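Rorano club, build thread for the recycling sort task. 8/3/19, second session on the new fingers.

Task as set: take mixed plastic containers off a table one at a time and put each in the correct bin. 5 minutes per run, 2 bins, no human contact with the table after the start signal. A container dropped on the floor scores zero. A container in the wrong bin loses a point.

Fingers are now foam pads over the old rigid tips. Định Nông cut them from a single sheet. The rigid tips slipped on anything with a curved shoulder. Foam gives a wider contact patch and tolerates a few millimetres of error in the approach.

Camera stays at the wrist. We tried it on a mast in December and the arm blocked its own view for the last part of every approach, which is the part that matters.

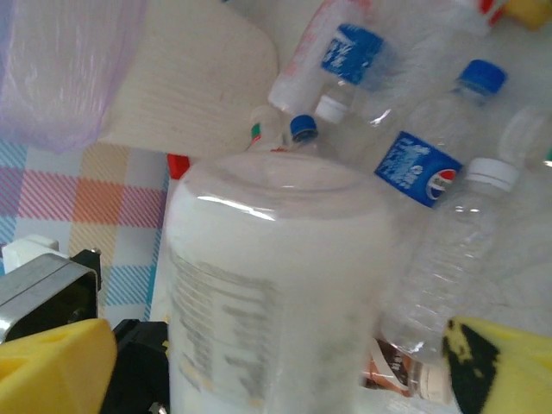 Wrist view, large jar between the yellow pads, bottles behind.

The jar is the awkward class. The detector was trained on 1,437 labelled crops, nearly all drinks bottles. A wide cloudy body with a faded label scores low, and the planner then prefers a bottle behind it and tries to reach through.

Thịnh Đỗ has written a rule for this: if an unclassified blob fills more than 50 per cent of the gap between the fingers, treat it as the target and close slowly. Crude. It runs before the detector, so a bad score can't override it.

Caps are a separate problem. Blue and white ones give a strong edge and the detector likes to centre on them. Grasp point then ends up at the neck. Fix is to offset along the long axis of the bottle, which needs a decent estimate of that axis. Ribbed bottles are worse for this than smooth ones.

Pad wear or staining: black patches on the right pad. Will log pad condition at the start of each session from now on. Spare foam is in the Cedar box, second shelf.

Still open: grip force limit for thin-walled bottles, bin order, and who is bringing the longer USB lead. Code is on the Stindex branch. Please don't push to main before the next run.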